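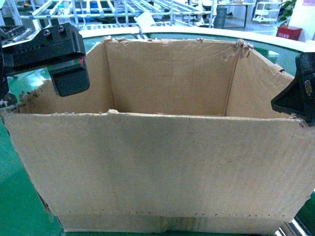
空箱一只,没印字,开着口。上沿毛了。

搬仓库小图集

四月搬的,拖到现在才动笔。文字我先写上,省得过两天忘光。写得急,错别字别挑,看懂就行。

背景三句话:Cusmont那边的租约到头了,东西全挪到Mahlangu路的新房间。地方小一圈,所以旧箱子能用的接着用,不能用的拆平。前后折腾了11天,本来说好6天。

关于箱子

牛皮色瓦楞纸,最普通那种。正面一大块光板,有几道深色的印子,擦不掉也不用擦。靠下有条横折线,折线下面一溜小撕口。右边壁上沿靠角的地方还缺了一小块。后壁两个上角皱得厉害,纸都起皮了。

这种算"能用"还是"拆平",我跟Sizwe Makhubela争了半天。他的意见:上沿烂不要紧,底好就行。我的意见:上沿烂了封口胶带粘不牢,一撕带下来一层纸,下次更烂。最后按他的来,理由是新箱子还没到货。

所以定了个土标准,贴门口了:
底不软,留。
四个立边没裂开,留。
上沿起毛、小缺口,留,但只装轻的。
受过潮的,不管多好看,拆。
闻着有味的,拆,别问。

装了什么

布料和毛线归一类,轻,塞旧箱正合适。Kalliopi Stefanou负责叠,她叠得慢但是平,一箱能比我多塞进去一层。毛线团别跟带扣子的东西放一起,上回勾住了,解了一中午。

书另算。书一律小箱,装到七成,上面垫旧报纸。大箱装书谁装谁搬,这条是Fatima Mabuza加的,加完再没人用大箱装书了。

杯盘碗用Dumine的厚纸一个个包,竖着放,别摞。碎了4个,都是包的时候偷懒两个裹一起的。是我包的。行吧。

电线插排单独一袋,扎好,贴条写哪个房间。没贴条的那袋到现在没人认领,在窗台底下,里面有根打印机线,缺线的自己去翻。

杂物箱原则上不许有。结果有三只。其中一只写着"杂",一只写着"杂2",还有一只写着"不是杂",打开一看,也是杂。

封口

胶带走十字,底下多走一道。上沿毛的箱子先把翘起来的碎纸边撕干净再粘,不然胶带粘的是毛,不是纸板。Sizwe Motaung教的法子:翘边往里折一指宽,压平,再粘。试了,比直接粘牢。费胶带是真的,一卷下去得飞快。

胶带用的Allix的,透明宽的。棕色的也买了两卷,太脆,扯一半自己断,剩下那卷谁要拿走。

写字

字写在正面光板上,大,粗,黑笔。写两样:去哪间、什么东西。光写"重要"没用,个个都重要。别写在盖子上,一摞起来啥也看不见。旧箱上有老字的,划掉再写新的,别在旁边挤着写。有一箱正面写"厨房"、侧面写"文具",送到厨房去了,订书机找了两天。

搬

新地方没电梯,三楼。重的上午搬,下午人都没劲了。楼梯拐弯那里墙角尖,大箱子过要横过来,已经蹭了两回。Chepkoech Mosoti站拐角那里喊左喊右,嗓子都哑了,谢谢她。推车在一楼,用完推回门后面,别停过道,楼下店里来说过一次。

数量

清点下来旧箱留了31只,拆平的没数,捆了几大捆靠在后门。回收的人说月底来,没准点,谁在谁开门。

留下的空箱现在开着口放,别急着合,也别往里头随手丢东西。已经有人往里丢外卖袋子了,不点名。

还欠的事

新箱到货了跟我说一声,尺寸得先量一下再装,上次订的比架子深一截,门关不上。
旧地方钥匙还差一把,看看各自的包。
架子标签没打完,打到"布料"那排就没纸了。
冰箱上面那个大罐子不知道是谁的,先别扔。
多出来的报纸放水池下面柜子里,擦玻璃能用。

谁手机里有搬家那几天的图,发到老地方,原图,别截屏。说明一两句就行,写清楚是哪间屋子、哪一批箱子。楼梯那段我记得有人拍过,还有摆满一地那张,翻翻。收到了我往后面接着贴,顺序可能乱,先将就看。

补一句:箱子上沿那些碎纸毛会掉渣,深色衣服慎穿。我那条黑裤子刷了两遍还有。

再补一句,胶带座找到了,在"不是杂"里面。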